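Linemard Robotics Teaching Unit
Module handout 4: Recording demonstrations by remote control
Issued 2023-03-09

4.1 What is being recorded

A demonstration is a time series of paired readings. Each row holds what the robot sensed at one instant and what the operator commanded at that instant. The learning program is later asked to produce the second from the first. Anything the operator knew but the robot did not sense is missing from the data, and no amount of training puts it back.

In this module all demonstrations are made in the Cluditz simulator. The operator drives a two-armed robot with a pair of hand controllers. Guiding the arms by hand, treated in handout 3, is not available in simulation, although most of the remarks on pacing carry over.

Each row contains joint positions for both arms, the opening of both grippers, the commanded pose of each wrist and the camera views. A wrist view moves with its gripper. The fingers keep much the same place in the picture while the background shifts, and much of the recording may consist of background.

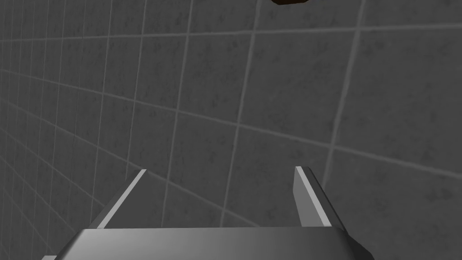 Figure 4.1. Wrist view, gripper open, fingers towards the tiled wall.

4.2 Clutching and scaling

The operator's arm has a smaller reach than the robot's, and it tires. The clutch button disconnects the controller so that the hand can be brought back to a comfortable position. While the clutch is held, the commanded pose is frozen at its last value.

Two points follow. Frozen rows look the same as rows in which the operator chose to wait. If they are left in, the trained robot may stop in places where the operator only wanted to rest an elbow. The Kuhlmann logger therefore writes a clutch flag to each row, and rows with the flag set are dropped before training.

Secondly, on release of the clutch the new hand pose is taken as the zero point. Release it with the hand still. A moving hand at release gives a step in the command, and the arm will jerk.

Scaling is set to 2 for free travel, so that one centimetre of hand movement gives two at the wrist. Change to 1 for contact. The change may only be made with the clutch held.
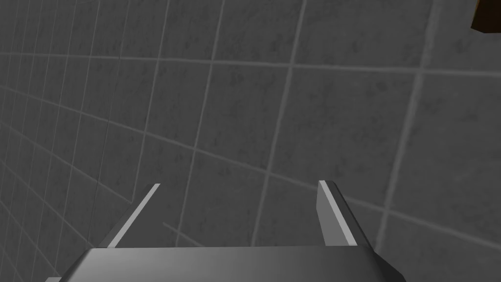 Figure 4.2. Wrist view with both fingers clear of any object. A corner of something brown is just inside the upper right.

4.3 Keeping the target in view

A learner that works from wrist views alone has little to go on when the target lies outside them. In Figure 4.2 the brown corner is the only thing that differs in colour from the wall and the gripper. In Figure 4.1 the brown part is smaller still, a sliver at the top. The operator, who has the overhead view open as well, may steer perfectly well from either position. The data will then show a confident movement with hardly any visible cause.

The remedy is to use both views in training, or to steer so that the target enters the wrist view early. Turn the wrist first and travel second. This feels slow at the controllers and costs a few rows only.

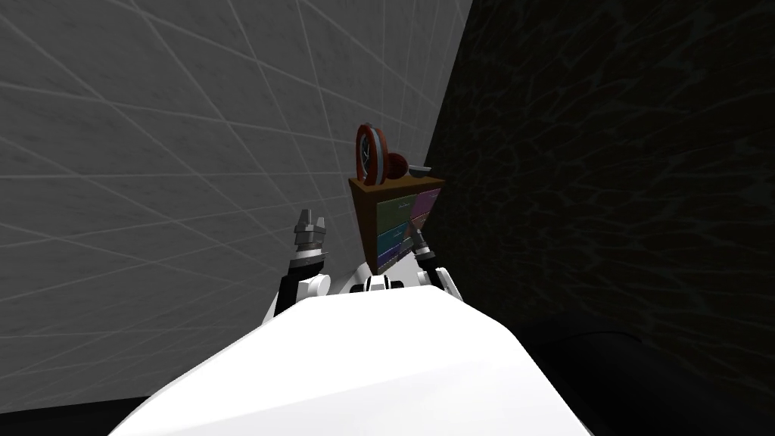

Two-armed work adds the question of what the idle arm should do. Operators tend to forget it, and it drifts with the hand that holds its controller. The learner cannot tell drift from intent and will copy both. The rule in this module is that an idle arm is parked on the clutch, in a pose that could be repeated, and stays there until it is needed. Parking should also leave the view open. With the grippers on either side of the wooden box, the left one upright and the right one at the lower right of the coloured front, the overhead camera still has the items on top of the box in sight, including the round red one at the left end. The right arm does throw part of the front into shade – a learner trained on colour alone may be misled by this, and the light position should be varied between sessions.

4.4 Length, rate and number

Record at 60 rows per second. An episode is stopped by the operator with the foot switch, or by the logger after 90 seconds. An episode ended by the logger is marked as timed out and kept in a separate folder.

The class set should come to almost 600 episodes, shared equally between groups. Vary the starting pose of both arms for each episode. Do not vary the order of the steps within a task; mixed orders are the subject of handout 6. 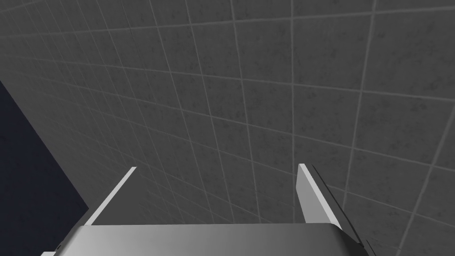 Failed episodes are not deleted. Mark them with the code F and a short reason. If an attempt goes wrong and is then put right within the same episode, mark it R. Recoveries are useful, as they show the learner how to get back from states that clean episodes never reach. An R episode should still end in the finished state of the task.

4.5 Checks before handing in

Open each file in the Gotitach viewer and confirm the following.

The clutch flag changes at least once in any episode longer than a few seconds.
No wrist command jumps between neighbouring rows.
Wrist and overhead views carry the same time stamps.
The gripper opening is recorded as a measured value as well as a command. The two differ when something is held, and the difference is often the only sign of a grasp.

4.6 Exercises

1. Plot the commanded and measured wrist height for one episode. Estimate the delay between them in rows.
2. Remove the flagged rows from the same episode and plot again. Explain any step that remains.
3. Train once on wrist views alone and once with the overhead view added. Report both success rates, with the starting poses used.

Plots are to be handed in with the episode files, axes labelled in SI units.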